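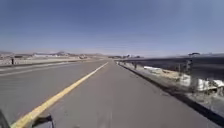
Packing a kitchen for a long drive

We've done the big drive to my sister-in-law's place every winter since the kids were small, 340 miles each way, and I've packed the car badly in more ways than I care to remember. One year it was a whole pot of chili. If you've ever tried to get chili out of a seat belt buckle, you know why I now have opinions about lids!

So, these are my notes on taking food and kitchen stuff on the road, mostly written down for Imogen, who is doing the trip with a baby this year and keeps texting me.

Start with the cooler

Chill it the night before. I put a bag of ice in, shut the lid and leave it in the garage, then dump that ice and pack with fresh in the morning. A cooler that's been sitting in a warm closet will eat half your ice before lunch.

Frozen water bottles beat loose ice for anything in cardboard. I use the square kind juice comes in, because they stand up along the sides and you can drink them later. Leave an inch or two at the top before you freeze them or they split.

Raw meat goes at the very bottom, double bagged, and I freeze it solid if we won't be cooking it that night. Cheese and lunch stuff on top. Drinks get their own smaller cooler, since that's the one everybody opens every 15 minutes.

Soups, sauces and other things that slosh

Freeze them flat in zipper bags on a cookie sheet. They stack like books and they work as ice packs on the way. If it has to travel as a liquid, use a wide-mouth jar, put a square of plastic wrap over the mouth before you screw the lid on, and stand the jar in a saucepan with a dish towel stuffed around it. You were bringing the saucepan anyway.

A slow cooker is a pain to move. Take the crock out, wrap it in a bath towel, and carry the base separately. Rubber bands from handle to lid knob do hold, but only on a crock that's less than two-thirds full (ask me how I know).

Knives and breakable things

Vacation kitchens have terrible knives. I bring one chef's knife and one paring knife, and I make a sleeve out of a cereal box – fold the cardboard over the blade, tape it all the way along and across the tip. Write KNIFE on it in marker so whoever unpacks doesn't go grabbing.

Plates travel better on edge than flat. Glasses go inside socks, which have to come along regardless.

Pie

Two cake pans, one upside down over the other, with painter's tape around the rim. Put it on the floor behind the passenger seat and never, ever on a seat. Seats slope. If it's a pecan pie, bake it the day before at 340 instead of 350 and give it longer; mine comes out firmer that way and slices cleaner when we get there.

The front seat bag

Paper towels, a damp washcloth in a sandwich bag, a few empty grocery bags for trash, pretzels, clementines already peeled. No yogurt. I don't care what the tube says.

When you get there, unload the cooler first and the suitcases last. Leave the cooler open to dry overnight, and if it still smells, wipe it out with baking soda and water and give it another night with the lid propped on a wooden spoon.

Updated 28/12/2024 – added the pie part for Kirsty Mottram, who asked twice.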